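Re: [Clestwood Stitchers] old jeans + lace, where to put the join?
Corinne Crenshaw
January

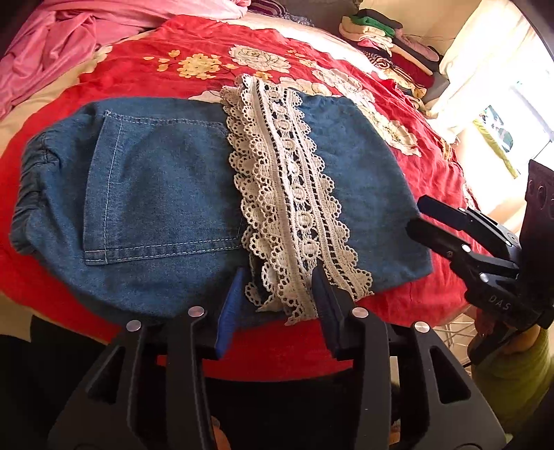
Quick one before I have to go out, sorry for the fragments. Have read your message twice now Eka and I think you're worrying about the wrong bit. The join is easy. It's the pocket you want to sort out first.

Eka wrote:
> Hello all. I've got a pair of jeans past wearing and a length of
> cream crochet lace from my aunt's tin. Want to make a bag, flat
> front, lace running top to bottom. Questions. Do I put the lace
> over the denim or cut the denim and set the lace in between?
> And do I keep the back pocket or unpick it? It's a nice pocket.
> Also my machine hates thick seams, so nothing clever please.
> Thanks, Eka

Right. Lace over the top, every time, for a bag. If you cut and set it in you've got holes straight through to your lining and your keys will find them. Laid over, the blue comes through the pattern and you get all the good of it. I had mine out on the bed yesterday (red flowery bedspread, so pins go missing in it, don't copy me) and the cream on mid blue looks lovely. Much better than on the black pair I tried before Christmas, that was a bit funeral.

Pocket. KEEP IT. The tan stitching is half the charm and you'll never get the ghost of it out of the fabric anyway. But keep it with its opening upwards, which sounds daft to say, only I once got a whole front cut out sideways and had to start agian. Put pocket one side, lace next to it, plain bit of denim the other side. Don't run the lace over the pocket. Lumpy, and the foot will catch.

If any of your piece has gathers or elastic in it, leave it on while you're laying out. Decide after. I nearly always trim it off in the end but once I turned it into the side of the bag and it was rather good.

Things I'd do in order:

Wash both. Lace too, warm, even if it's clean. Old cotton shrinks and it'll pucker the denim if you sew first.

Press denim from the back. The edges will still curl a bit. Fine.

Cut lace too long. Let it go past the top and bottom by a good 2 inches and trim when it's sewn down, it creeps.

Tack by hand. Yes I know. Pins fall out through the loops and you will be cross. Big stitches, any old thread, 2 lines, one just inside each scalloped edge.

Then machine down the solid part next to the scallops and leave the little loops free. They lie down by themselves after a press.

At the bottom don't fold the lace under on its own, three layers of crochet plus denim and your machine will sulk. Trim it level and catch it in the seam.

Needle: jeans needle, new one. Gouveia on the corner had them last time I was in, ask at the counter becuase they keep them behind. Thread to match the lace, never the denim.

Haven't thought about handles. Waistband maybe? Anyone?

Must run, bus

Corinne

Comments

Eka: Thank you!! Pocket is staying. Had already pinned the lace right across it, so glad I asked.

Rekeck: Waistband handles work well, I've done 2 bags that way. Cut off the button end though or it digs into your shoulder.

Marjorie in Clestwood: Could you use a zigzag for the lace or does it show too much?

Corinne Crenshaw: Small zigzag is fine Marjorie, in cream. Try it on a scrap first.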